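Place Setting and Cloth Handling with Two Arms: Image Gallery
Womari Laboratory for Manipulation Research
Published November 11, 2023

This gallery accompanies the technical report on the Garrido study, in which a two-arm workstation was used to examine how robots handle soft household textiles together with rigid tableware. The work was carried out by Leandro Mansilla and Balakrishnan Rao with support from the Ivness program. The study began in May and covers the folding, flattening and positioning of cloth placemats within a small enclosed workspace.

Recorded demonstrations form the basis of the method. An operator guides both arms through a task, and the control policy is then trained on the resulting views and joint positions. The training set for the present report contains 3846 demonstrations. A further 371 were held back for evaluation.

Workstation and views from the grippers

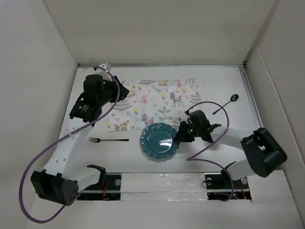 The enclosure from the fixed camera, with the placemat, plate, fork and spoon between the two arms.

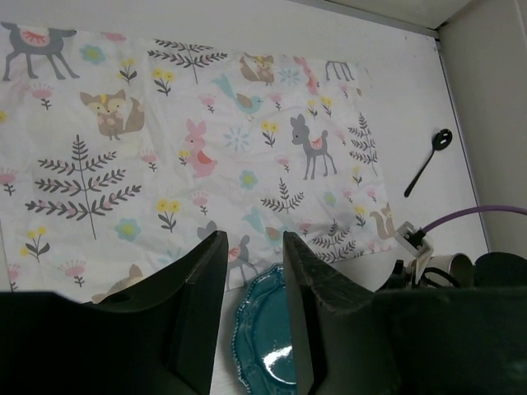
Gripper view across the printed cloth, with part of the scalloped plate between the fingers. 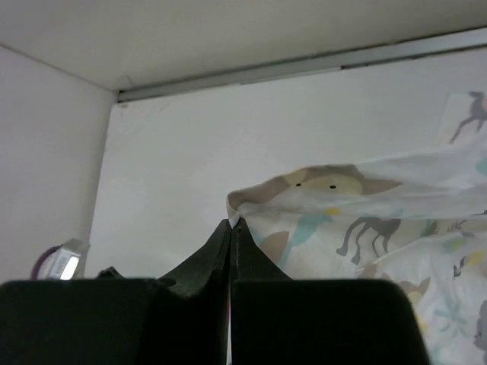

A corner of the cloth held at the fingertips.
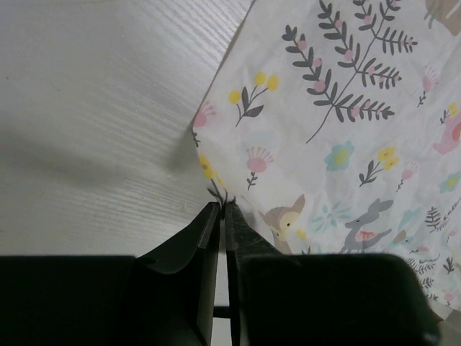
Fingers closed at the edge of the cloth, with the corner drawn to a narrow point between them.

Corner grasping received particular attention in the Garrido study. A thin textile offers few reliable edges to a parallel gripper, and a fingertip that approaches too high will close on air. Approaching too low brings the fingers into contact with the table. The policy therefore receives the fixed view and the gripper views at every control step, and no separate model of the cloth is supplied. Printed fabrics were preferred during collection. Their patterns deform visibly at a fold and give the network more to work with than a plain weave.

Evaluation was conducted under two conditions. In the first, the cloth was laid out by hand close to its intended position. In the second, it was dropped onto the table from a short height and left as it fell. Trials ended when the task was complete or when the operator stopped the arms. Up to 2 attempts were allowed for each grasp, and both were logged.

Results for each condition, including a breakdown by type of failure, are given in the full report. The processing software, Zuvness, is maintained by the laboratory and is available to partner institutions on request. Requests for access, and for higher-resolution copies of the images on this page, should be directed to the laboratory office and should state the intended use.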